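Automation on the Job: What Changes for the People?
Student project report by Boyang Kong
Submitted 8 Nov 2021

So for this project I wanted to find out what happens to people's workdays when part of the work gets handed to a machine. I picked Murum, a small company where operators teach robot arms to do everyday tabletop jobs, partly because they said yes and partly because I really wanted to see the arms up close! I visited on 5 different days and talked to pretty much anyone who would stop for a coffee.
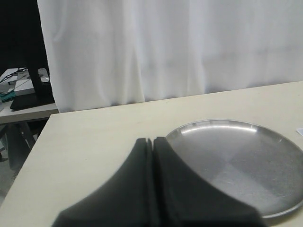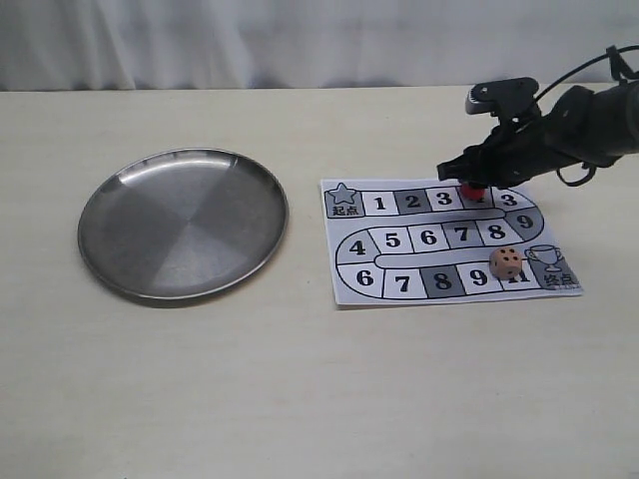
Tabletop work at Murum

The first thing I learned is that "automated" still means a whole lot of people. An operator sets up the table, moves the arm through a task, saves the run, puts everything back and goes again. The target for the team is 300 good runs a week, and one task can need nearly 1000 before anybody is happy with it. That's a lot of putting things back (I tried it for one afternoon and my shoulders were done by four o'clock).

Most of the operators used to work at Bralleck, packing orders by hand. I asked what they liked better now and the answers went all over the place. Several said their feet hurt less, because they get to sit. One woman loves it when a task changes, because she gets to figure out the best way to grip something small and awkward. But two people told me they miss talking while they work - you can chat while taping a box, but it's hard when you're watching a fingertip come down on something tiny.

Pay came up too, of course. It went up a little when they moved over, and everybody liked that part. What they liked less was the screen by the door showing how many runs each person had finished. At Bralleck the count was for the whole line, so a slow morning got evened out by your neighbors. Here it was just you! In January the manager is supposed to switch it to a team total, and I'd love to go back and ask if it feels any different.

I also gave out a short survey, at Murum and at Arwood, a bigger place that has had arms on its packing line for a while. I got 43 answers back, mostly from Arwood. The question that got the longest comments was "Who do you ask when the machine stops?" At Murum you just turn around and ask the person behind you. At Arwood you fill out a ticket and wait, and people were pretty grumpy about the waiting - a few wrote that they used to fix the old belt themselves and now they aren't allowed to touch anything.

If I did this again I'd ask about training much earlier. I only got to it on my last visit, and the new operators had plenty to say about learning from whoever was free that day.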